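Wrist camera goes soft when the gripper gets close, how do you set yours up?

Wilson Chambi
Posted Tuesday, in Small Arms and Grippers

Hi all! First time posting, long time reading, and I am having way too much fun with this arm. It's a secondhand Trundberg on a table with a two-finger Trulari gripper and the little clip-on camera that rides at the wrist. I got the arm moving in one evening and I've spent every evening since on the camera.

My trouble is focus and exposure. With the gripper up high everything looks great. Once it comes down next to something boxy, the closest side goes to mush and the part farther back stays readable. I've been using a boxy thing with The Starry Night on it as a test piece because there's so much small detail in it, all those daubs of paint and lit-up windows. In the shot below the painting holds up pretty well but the dark side is a blur, and the patterned fabric off to the right is getting washed out on top of that.

Lens is the one that came with the kit. Auto exposure is on. I have the bracket in the lowest of its 3 slots. Should I be turning the lens, moving the bracket, or both? And how do you keep it from drifting afterward? Mine seems to creep over a few days of use.

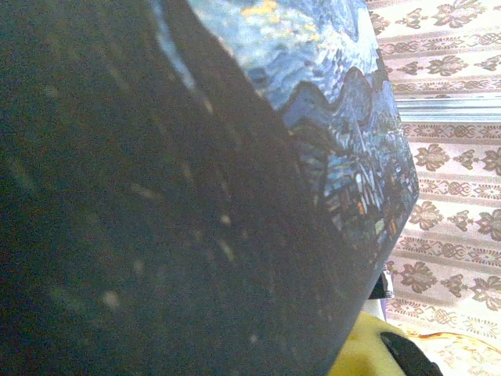

Rattana Saithong
Both, but bracket first! I had the same bracket and the lowest slot puts the lens way too close to whatever you're reaching for. Go up one slot and tilt the camera in until you can see both fingertips when the gripper is open. Then do the lens, because anything you do to the bracket afterward will undo it.

How I do the lens:

Open the gripper all the way and park the arm at the height where you normally close on things. Save that as a named position, you'll come back to it a lot.

Lay a page of small print flat between the fingertips. Junk mail is perfect.

Back off the lock ring with your fingers (no pliers, please, the threads are soft) and turn the lens a tiny bit at a time with the live view up on a big screen. Go past sharp, then come back to it.

Snug the ring and look again. Mine always shifts a hair when the ring tightens, so I stop slightly short and let the ring pull it in.

You can't get everything sharp with a lens that small. Pick the distance that matters, which for me is the fingertips, and let the rest go a little soft. I love this part of the job, by the way, it's so satisfying when the letters snap in.

For the washed-out fabric, turn off auto exposure. A big dark thing close to the lens makes the camera brighten everything else. Set it by hand with the gripper open over your normal table cover and leave it alone. And check your room lights at the time of day you really use it! I set mine at noon once and had to redo it all after supper.

Italo Morelli
just buy the Fidex lens, 6 bucks, done

Wilson Chambi
Italo, which Fidex lens? They have a page full of them.

Italo Morelli
the short one

Benedetta Melis
Rattana's order is the right one and I'd only add to the creeping part, which I fought with all of April on a Mancuso arm with a very similar wrist.

Mine was two things at once. The bracket has 2 screws and the rear one was working loose, so the whole camera nodded a little each time the arm stopped hard. Thread locker, the weak kind, fixed that. Then the cable. It came off the camera in a tight loop, and every time the wrist rolled all the way over it tugged on the housing. Give it a fat loop, tie it down at the forearm and again just behind the gripper, then roll the wrist slowly end to end by hand and watch the cable the whole way. If it goes straight at any point, it's too short.

After that, save one still from your parked position and keep it. I open mine at the start of each session next to the live view and compare where the fingertips sit. If they've moved, I look at the screws before I touch anything in software. I write my exposure number on a piece of tape on the base too (mine is 287, yours will be different, every camera wants its own).

Oh, and wipe the lens! I once spent a whole evening refocusing a thumbprint.

Wilson Chambi
You two are wonderful, thank you. I'm going with a parked position that has the gripper wide open over the leaf-and-rose table cover. The gray line drawings are so fine that they make a pretty good focus target all by themselves, and with a tip down in each bottom corner I have something to compare against, like Benedetta says. 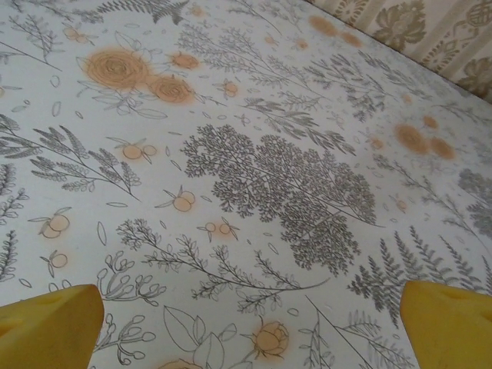 Gripper open over the table cover, wrist camera view

Rear screw gets thread locker tonight. I haven't touched the cable yet because I need longer ties, the ones I have won't go around the forearm.

Benedetta Melis
Nice, that's a good spot to park it. Use the same cover every time you compare, and tape the corners down so the pattern can't slide on you.

Rattana Saithong
Hook-and-loop strap works on the forearm if you can't find ties that long. Wrap it twice and put the fuzzy side against the arm. Post again when you've rolled the wrist through, I want to hear how the loop does!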